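How Long Do Students Really Study? Our Library Desk Survey

Introduction

For our spring project we wanted to know how people at Sondotville use the single desks on the second floor of the Lavoie building. Everybody has an opinion about them (too hard to get, too quiet, best seats on campus!), and we were excited to find that we could get real answers just by asking.

What we did

We put short paper forms at the checkout counter and left them out for 30 days. The form had only 3 questions: how long did you stay, what did you work on, and did you take a break? We tried a longer form first and hardly got any back, so we cut it down over one weekend, and the difference was amazing. In the end we had 444 filled-in forms. We typed them all into a spreadsheet in Stunden, the free time-logging program our class uses, and sorted them by hour of arrival.

What we found

The biggest surprise was breaks. People who took a short walk in the middle stayed much longer overall than people who sat straight through, and they wrote happier comments too. Morning visitors mostly did reading. Evening visitors mostly did problem sets, and they were the ones who complained about the heating. We also got 41 forms with drawings on them, including a really lovely one of a sleeping cat, and we kept those in a separate folder.

Problems

Some forms had no arrival time, so we left them out of the hourly chart. Finals week fell inside our survey, and that probably made the stays look longer than usual. We would love to see a class repeat this in the fall.

What we would change

We would add a question about noise. Several people wrote about it in the margins anyway, mostly the carts from the Costis Café downstairs.
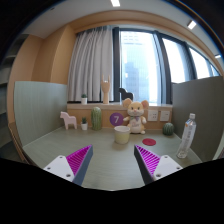

We would also ask which desk people picked, so the next group could map the favorites and see if the ones near the stairs really do fill up first.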